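My feet still hurt, so bear with me. Tesora had its open day on 6th November, and Yanti Hartono had been telling me since March that I had to come and see the robot room. I write about bike repair most of the time, so this was a day off for my brain (or so I thought!).

You go in through the loading door, sign a tablet, and get a sticker with a number on it. I was 448. Then there's coffee, a long talk about the building that I mostly missed, and finally the stairs up to the room they call Osman, where Yanti works.

What they do in there all day is collect examples. The robots have two arms, and a person steers both of them through a small job from start to finish while everything gets recorded. Then they do it again. And again! Each run is called an episode, and the pile of episodes goes into a learning program named Prultix, which is supposed to pick up the job from watching. The job this month is phones: picking them up off a table and handing them over. The set stood at 3662 episodes that morning, and 967 of those had been thrown out after review. I thought that was an awful lot. Yanti thought it was pretty good.

She let me stand behind the screens through most of a session, and I got copies of a few views to bring home. 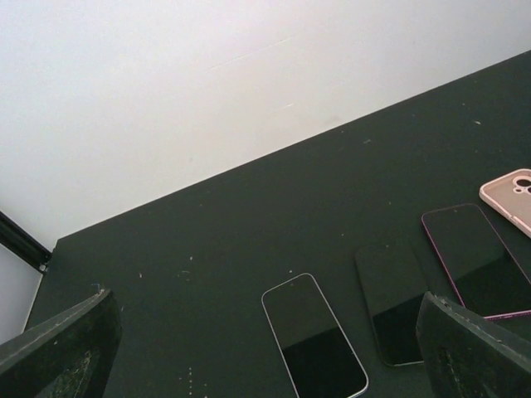
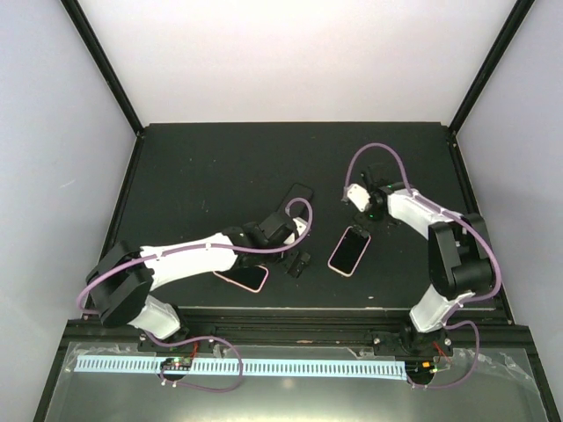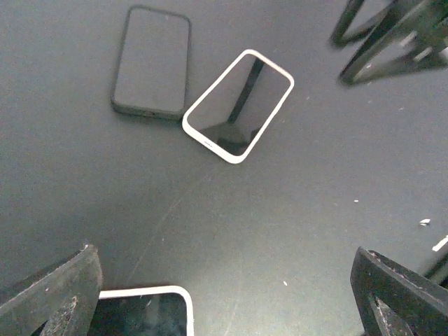
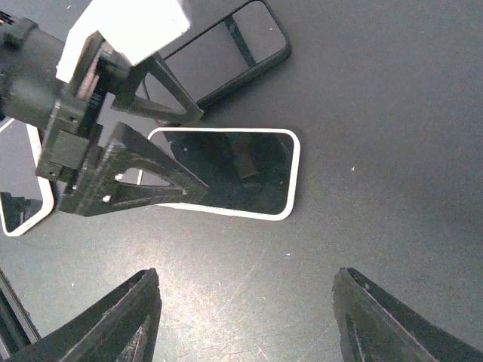
Osman room, the phone job: the second view takes in both arms and the table, the other three come from a camera down by a gripper.

I asked why there were so many different phones, and she said that's half the point. A shiny black screen on a dark table is hard to make out, a white rim is easy, and the program needs plenty of both. They turn them every which way too, and lay some face down. There's a sheet taped up by the door with the layouts for the day, and the person steering isn't supposed to tidy anything unless the sheet says so.

Then I got a turn. You hold two handles, one per hand, and the arms follow you, a hair late. I nudged my phone clear across the table on the first try, closed on nothing on the second, and got it on the third, at which point I yelled loud enough that a man in the hall looked in. Yanti marked the first two as bad and kept the last one, so somewhere in that pile there's an episode by me. I was unreasonably happy about this.

What surprised me was how much of the work is the bit between runs. Move the phones, check the sheet, wait for the save, go. The people who are good at it have a real rhythm, chatting the whole time (mostly about lunch).

Downstairs there was also a stand from Plirna with cable samples, and I came away with a tote bag and far too many stickers. Parking was free but fills up by ten. If you go next year, put your name down for the robot room at the front desk first, before the coffee. They only take 3 people at a time and the list was full by noon.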